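Thread: Brenska two-arm kit, worth it at the rental price?
Board: Home and light-duty arms

turkley_fan2000
Looking at the Brenska kit from Markel. Rental is $364 a month, or $800 if you want the tech to come out and do setup. Has anyone run one in a normal house? The sales page only shows a lab bench.

Replies (6)

gridlock
We had one through September. Small items on a table are where it does best. Cups and bottles are fine once you set the grip force low.
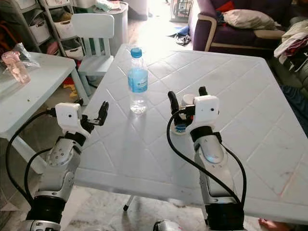 Anastasia Ververidis
Board reviewer, home kits

I have the kit on review now. The right gripper is holding a small cup on a plastic table, with a water bottle between the arms. I left the grip force at the factory setting for this part. The fingers open wide enough for most kitchen cups. My complaint is the cabling. It loops out from both wrists and takes up table space, and the clips in the box are too stiff to help much.

The manual is fine up to calibration, then it sends you to a web page that wants a login. Markel support got me the login in a day.

pdxmoss
The cables are why I went with Tzanetos. Theirs run inside the arm.

gridlock
And you pay 1000 more for the deposit. I'd take the loops.

turkley_fan2000
Thanks. What about anything bigger than a cup? I want help moving stuff when I clean behind it.

Anastasia Ververidis
I tried it on floor work with a mini fridge. I would not buy it for that. The arms can be placed low enough, but you have to think about what is holding the weight – I would not let it be the grippers.

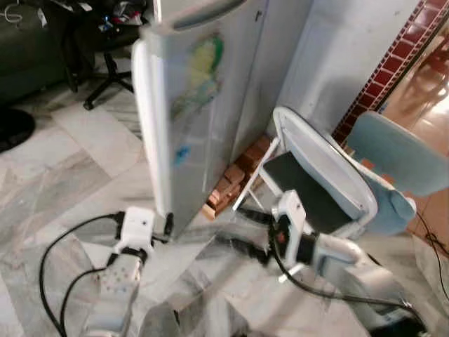
Both grippers near the base of the mini fridge, wood blocks under one side.

pdxmoss
So it's a cup mover. That's a lot per month for a cup mover.

Anastasia Ververidis
I don't agree. For table tasks I'd rate it above the older Turkley, and the software is easier to learn. For appliances, get a hand truck.

gridlock
Same here. Also ask Markel about the pickup fee before you sign. It was on page two of our contract and the sales guy didn't bring it up.

turkley_fan2000
Will do. Probably going with one month and no setup visit.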